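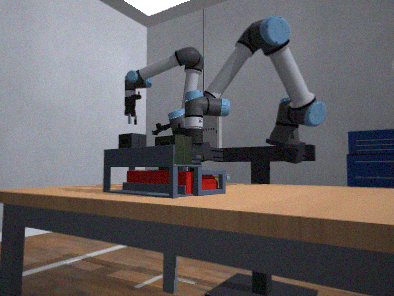
Hi, we're the Dekier Robotics Club! We started at Prokville High with ten kids and one very old laptop, and we've grown to 23 members who mostly show up for the robots (and partly for the snacks). We meet after school in the Macapagal Room, October through May.
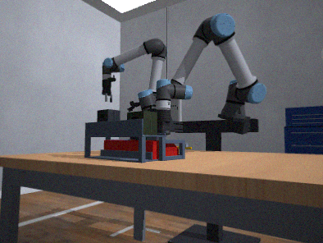 This year it's all about simulation. We program a pair of robot arms at a virtual workbench, with a rack of boxes to practice on, and everybody writes their own code from day one – messy code is fine, we've all been there! A mistake costs you a restart and maybe a groan from the next table. 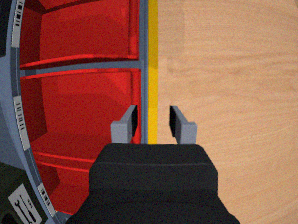
Gripper work is what most new members get hooked on. Lining up two fingers on a screen sounds easy until you try it, and I still overshoot all the time.
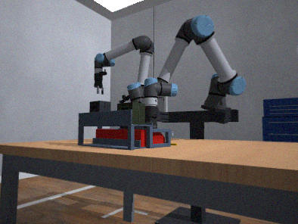
In spring we take our best program to the Akham Challenge, where each team gets 30 minutes to set up and can score up to 400 points. Dues are $10 a semester. Want in? Just stop by at 3:15 and grab a chair.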